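Plosano Workshop Notes

Opinion | Builds | Robots

Laundry is the best first project for a robot arm

Every month or so somebody joins our shared workshop with a kit arm under one elbow and asks what they should make it do. The usual answer is stacking blocks. I've heard chess, too, and pouring a drink, and once a very long argument for buttering toast. My answer is always the same and I will keep giving it until I'm asked to stop: get it to pick up a T-shirt.

I mean it! Blocks are fine for an evening. You measure the block, you measure the table, you tell the arm where to go and it goes there. Lovely. Then you do it again the next day and it works again, and by the end of the week you have an arm that can find a block in a place where you put a block. A shirt won't let you off so lightly. Drop it on the table twice and you've got two different shapes. The collar is somewhere underneath, a sleeve has gone inside itself, and the bit you planned to grab has vanished into a fold.

My own build is called Majali, and it has been living on the end bench since August. The first gripper I made for it had two flat fingers and a spring that came out of an old desk lamp. It was strong, I'll give it that. It could hold a bag of sugar all afternoon. It could not pick up a sock, and I spent 30 evenings blaming the motor, the wiring, the table, the sock and the code, in that order, before I looked properly at the shape of the fingertips. They were too wide and they came down too flat, so they pressed the cloth into the table and slid over the top of it.

So the thing I'd say to anyone starting out is to spend your time at the very end of the arm. People pour months into the shoulder and the elbow (I understand, big joints are exciting, they whirr) and then bolt on whatever gripper came in the box. With cloth, the last few millimetres decide everything. You want tips that meet, and you want to be able to see them meeting. A pinch can be tiny. One small peak of fabric between two fingers is plenty to begin with.
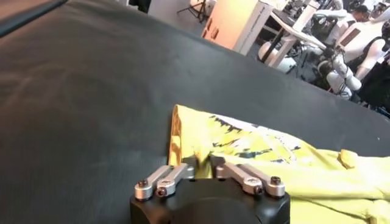
Why a loud shirt helps

Use something bright. A yellow-green shirt on a dark mat is about as kind as you can be to yourself, whether you're judging the grip by eye or asking a bit of software to do it. I started with a navy jumper on a black cloth, and I could hardly tell where one stopped and the other began, so I don't know what I expected of the poor computer. A big printed design is worth having as well. When the print creases you can see which way the cloth has gone, and you can compare one attempt with the next without squinting.

Charity shops are your friend. I keep a bag of shirts under the bench, all different weights, and the thin ones are by far the hardest.

The case against, and why I don't buy it

The regulars who come over from the Kondo makerspace tell me that cloth puts beginners off. There's something in that. My first run of 300 tries gave me exactly 10 good lifts, and a person who has just spent their savings on motors might want a bit more cheering up. Blocks give you that on the first night.

But I've watched what happens to the block builds. They get finished, they get shown round, and they go on the shelf above the laser cutter. The cloth builds stay on the bench. People wander past with a mug and can't help themselves – have you tried coming in from the side, have you tried closing slower, have you tried a rubber band on the tips? I've had more good advice from five minutes of struggling with a shirt than from a whole year of asking politely on forums. Pastier, the other arm at our end of the room, was a block stacker until spring. It does tea towels now, badly, and there's a queue to have a go.

There's also the plain fact that I know what a folded shirt should look like. So do you. No special knowledge is needed to see how far off the machine is, and that makes it a good project to share with children, or with a partner who is wondering where the spare room went.

I'm nowhere near folding, by the way. I can pinch and lift, and sometimes I can drag a hem across the mat without losing it. Next on my list is the second arm, which is in 5 boxes by the door and missing a bearing. If you have one going spare, I'm usually in after seven.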